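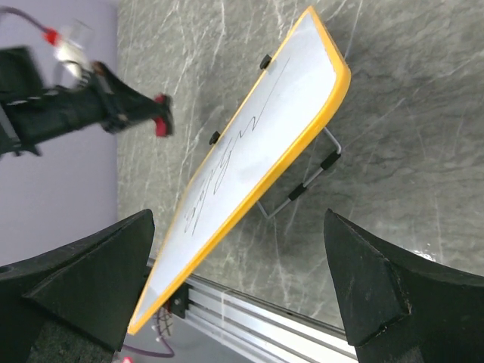 Minutes of the software group, Loltport workshop, Fri 27 August. Joscha Bauerfeind in the chair, Henrik Mühlbauer taking notes. First up was the perception side of the whiteboard task, and there was a lot of good news to get through. The new pose estimator handles the board at steep angles far better than the old one did. Joscha put up the wrist view with the board lying on a slant between the two fingers and asked what the software should be holding on to in a view like that. The group agreed on the yellow-orange border. It stands out well against the gray-green tabletop, and even where it narrows to a thin line along one side there should be enough color to fit an edge. The white surface is less useful, as the shading changes too much from one end to the other.

Minutes of the last meeting were accepted with one fix: the planner timeout is 40 milliseconds, and we had written seconds.

1. Perception, continued

Henrik has finished labeling the 3,000 wrist views and the training run came out on Tuesday. Results are really encouraging. The marbled tabletop used to throw false edges all over the place, with the veins being picked up as pen strokes, and the new model mostly leaves them alone. It still gets fooled by bright glints off metal. Henrik wants to try masking anything above a brightness limit before the edge fit. Joscha would like to see it done inside the model, but is happy for the quick version to go in first.

There was a long and lively talk about handwriting. Reading the words is out of scope for this release. We only need to know where the ink is so that the planner can keep the fingertips off it. Long flat strokes are found nicely, small loops less so. Henrik will send round the worst cases.

Action: Henrik to add the brightness mask behind a switch, off by default.

2. Planning with two arms

The shared workspace code is in and it works! Each arm now publishes the space it means to sweep, and the other plans around it. Joscha ran 100 simulated handovers overnight with no collisions, against 5 in the same test last month. Everyone was very pleased -- this has been on the list since the spring.

One open point is the wire stand on the back of the board. The planner treats the board as a flat slab, so it will happily send a finger straight through the stand. Two ways forward were discussed: a proper mesh, or a simple box around the whole stand. The box wins for now. It costs us a few grasps near the crossbar and we can live with that.

Action: Joscha to add the box to the board model and rerun the overnight test.

3. Gripper control

The force limit is now set per object in the config file, which makes life much easier for anyone adding a new task. Henrik asked for the units to be written in the file itself. Agreed. The closing speed stays as it is until the Noltbridge people have tried the new driver on their own setup.

Action: Henrik to add units and a short comment for each field.

4. Tooling

Effiong, our replay viewer, can now show both wrist views and the joint plots on one timeline. Joscha gave a demo, and being able to drag back to the moment a plan was rejected and read the reason right there got a small round of applause. Requests from the floor: a key for stepping one tick at a time, and a way to share a link to a given moment. Scrubbing is slow on long logs, and Joscha thinks the index is being rebuilt on every jump.

Action: Joscha to look at the index. The stepping key goes in first -- it is an hour's work.

5. Any other business

The Iltville branch has fallen a long way behind main. Henrik offered to do the merge if the two config formats are sorted out beforehand. Joscha will write down the differences and post them in the group channel.

Next meeting in two weeks, same room. Glint results and the stand box go at the top of the agenda.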